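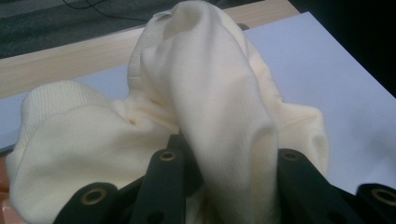
Gripper cam, cream jumper, four black fingers. Bunched up again.

Quick one tonight, need to get this down before I forget which gripper did what. Been swapping between the two hand-held ones all week and my notes are on the back of a parts receipt.

So. Gitgate versus the Furesham. Both hand-held, both with the camera up top looking down past the fingers, both meant for the same job: you squeeze the trigger, do the chore yourself, and the recording goes off to teach the arm later. I've been on the Furesham since November and got used to its faults. The Gitgate turned up in a box with no manual and a bag of spare screws in a size I don't own.

The test was clothes. Always clothes with me, I know. Boxes and mugs are too easy and you learn nothing about a gripper from a mug. Ten goes each with the same garment, pick it up from a heap, get a sleeve out, lay it flat. I did tea towels as a warm-up but didn't write those down.

Results, such as they are:

Furesham, 7 out of 10.
Gitgate, 4 out of 10 on the first day, then 7 out of 10 once I stopped holding it like the Furesham.

So a draw?? Not really. Let me explain.

The Furesham has two fat rubbery jaws. Grabs anything. Trouble is it grabs everything, so you go for the top layer and come up with the top layer and the one under it and half the hem. My three misses were all that. Two layers at once, every time. On thin stuff you can get away with it, on a thick knit you lift the whole lot like a dead cat and have to start over.

The Gitgate fingers are flat and skinny with round tips, and there's that little brass ring near the tip of each one. I thought the rings would snag. Was all ready to write a grumpy paragraph about the rings. Not one snag in 20 goes, not even on the ribbing, which is where I expected it. Grumpy paragraph cancelled.

What the flat fingers do well is slide. You can poke them in under a fold and come up with just that fold. What they do badly is hold. They're slippery. If the fabric's heavy and you've only got the tips on it, away it goes, and you don't feel it go either because the trigger's so light. First day I was pinching right at the tips, same as I do with the rubber jaws, and dropping everything. Go in deeper, let the cloth sit down between the fingers, and it's a different tool. Took me an embarassing number of goes to work that out.

Camera next. I've got a lot of complaints about cameras in general but will stick to two.

One, exposure. Pale knit on a white sheet is a rotten combination. I put the white down on the table to stop the wood grain confusing things and then picked a cream top to go on it, well done me. The Furesham camera blows the whole thing out, you get a glowing blob with no edges. The Gitgate one keeps the folds. You can see in the shot up there the creases going grey and beige and even the fine lines of the ribbing. I didn't touch the settings for that. If you only care about one thing, buy on that.

Two, the view. The Gitgate sees all its own fingertips, which I like a lot. But lift a big fold up between the fingers and the fold goes straight up the middle of the picture and you can't see past it. With the Furesham the camera sits further back so you get more table and less detail. Swings and roundabouts. I've asked in the forum if anyone's made a taller mount for the Gitgate. Dagný Juhl replied to say she has one half drawn up and will post the file when it stops wobbling, so watch for that. She also reckons tilting the camera forward a few degrees fixes most of it. Haven't tried. Will.

Trigger. Furesham's is stiff, my hand aches by the end of a session. Gitgate's is too light as I said but I can go all evening with it. Someone will tell me there's a spring kit. There is a spring kit. It's out of stock.

Controller side, briefly, as I'm still cross. The Ansari board I had running everything does not like the Gitgate. It sees it, says hello, then forgets about it whenever the cable gets a knock. And the cable always gets a knock. Moved over to the little Sutside board a mate was done with and it's been fine, no dropouts, though the software looks like it was coloured in by a toddler and the save button is hidden in a menu called Tools. Tools! The files come out in the right format at least, so nothing needed converting. One evening I lost a whole batch on the Ansari from dropouts and that was the end of that. It's back in the drawer.

Batteries. Neither has one. Both tethered. Moving on.

Noise. Gitgate linkage clicks a bit at the bottom end when the fingers close all the way. Put a dab of grease on it, clicks less. Don't use much or you'll get it on the washing, ask me how I know. (Soaked it over night, came out.)

Things I still want to do:

Towels, proper thick bath ones. I think the Gitgate will hate them.
A dark garment on the white sheet, to see if the Furesham camera is bad at everything or just at cream.
Socks in pairs.
Swap the Gitgate tips for something grippier. Thinking bike tube glued on the inside faces but leaving the rounded ends bare so they still slide. If you've done this let me know what glue, the stuff I have goes brittle in the cold.

As for which one I'm keeping on the handle, Gitgate for now. More fiddly, but the recordings are nicer and I'd sooner fix a grip problem with bike tube than a camera problem with money I haven't got. The Furesham is going on the shelf for heavy stuff and I might sell it if the towels go well. 48 clips off the Gitgate so far counting the practice ones, most of them rubbish, will sort through and put the decent ones up when I've cut out the bits where I'm swearing.

Comments are open again by the way, I had the spam filter set to eat everything. Sorry to whoever wrote the long one about servo horns, I only saw the first line before it vanished. Please send again.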